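Small Parts and Loose Stock: Storeroom Basics
Handout for Unit 4, Stock Keeping
Reading time: 3 min

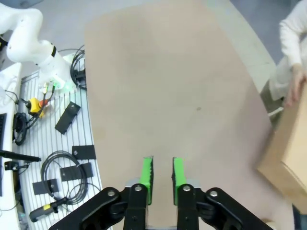
What counts as a small part

For this course, a small part is anything you would store in a bin instead of on a shelf by itself. Bolts, washers, clips, springs, pads and short lengths of tube all belong here. The rule we use is size first and value second. A costly sensor the size of a coin is still a small part, but it goes in the locked cabinet and gets its own card.

Items that come as a matched set stay together. If a set is split, write the split on both cards on the same day.

Bin numbers

Every bin has a three-part number: aisle, rack, position. Read it left to right. Bin 2-11-C is aisle 2, rack 11, third position from the left. Positions are always lettered from the left as you face the rack, including on the back side of the aisle. Students get this wrong more than anything else in the unit.

Do not name bins after what is in them. Contents change and the label stays. In the Stemar case from last week, a bin marked "short hinges" had held door stops for two years, and the clerks had all learned to ignore the label. New staff had no way to know that.

Reorder points

The reorder point is the level at which you place a new order. To work it out you need three things:

- average use per day
- lead time in days
- safety stock

Reorder point = (average use per day x lead time) + safety stock

Worked case. Rellum uses 11 clips a day. The supplier takes eight days to deliver. Safety stock is set at 70.

11 x 8 = 88
88 + 70 = 158

So the order goes in when the bin is down to 158 clips. If the supplier slows to ten days, the reorder point goes up to 180. Redo the figure every time the lead time changes, even by a day.

Safety stock is a judgment call. Look at how late the supplier has been in the past and how bad it would be to run out. A part that stops the whole line deserves more cover than one that can wait until next week.

Cycle counts

A full count once a year means closing the storeroom. A cycle count covers a few bins each day, so the room stays open. Class A items are counted monthly, class B every quarter, class C once a year. We will go over how to sort items into classes in the next unit.

When you count:

1. Print the sheet without the stock figure on it.
2. Count the bin and write the number down.
3. Only then look up the stock figure.
4. If the two differ, count again before you change anything.

Step 1 matters. People who can see the expected number tend to find it.

Most differences come from paperwork — a return that was never entered, or a box booked in twice. Check the last five entries on the card before you assume something is missing.

Before next class

Read the Matei case in the course pack, pages 40 to 46. Work out the reorder point for each of the four parts in the table and bring your figures on paper. The lead times are given in weeks and the use is given per day, five days to a week.

The Unit 4 worksheet is due at the end of May.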